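Chapter 4
Where Does Everything Go? Storage and the Small Business

I learned about storage the hard way. My first job out of school was at Flollis, a mail-order hobby shop with 700 product lines and one back room, and I spent most of my first January there looking for things. We had the stock. We just couldn't put our hands on it, and a customer waiting on the phone doesn't care which of those is your problem.

So this chapter is all about where you keep what you sell, and what it costs you when you get that wrong. It's less glamorous than the marketing chapter (sorry!), but I reckon it'll save you more money.
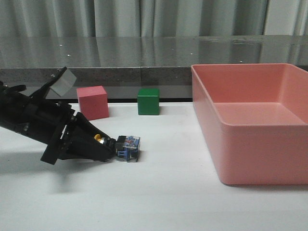 Let's start with a word you'll see a lot: holding cost. That's what you pay to keep an item on hand before anybody buys it. Rent is part of it, and so are insurance, power and the labour of shifting boxes about. Then there's the money tied up in the goods themselves – money you could have spent on a better sign or a second phone line.

At Flollis, we never worked ours out. When we finally sat down to do it, we found 51 lines that cost more to keep than they ever earned. Some had been there longer than me.

4.1 Giving things a home

The simplest fix is a fixed location. Each product gets its own spot, the spot gets a label, and the label matches your stock list. If you sell small items, open bins work well because you can see what's in them at a glance.

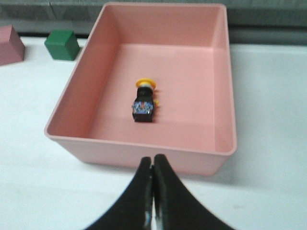 Figure 4.1 A shallow bin with a single minifigure in it.

Fixed locations do waste space, though. A slow seller hogs its spot all year while your best seller spills onto the floor. Larger firms often get around this with floating locations, where stock goes wherever there's room and the computer remembers. We'll compare the two using a pair of case studies, Carkunov and Pratov, in section 4.3.
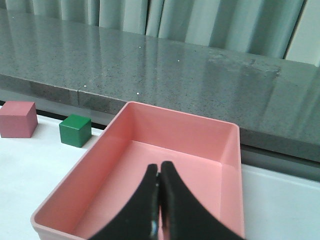 4.2 When to reorder

Your reorder point is the level of stock that tells you to buy more. Say you sell five tins of paint a day and your supplier, Hermans, takes four days to deliver. You'll go through 20 tins while you wait, so you need to order before you drop below that. Add a few extra for safety, and write the number on the label where everyone can see it.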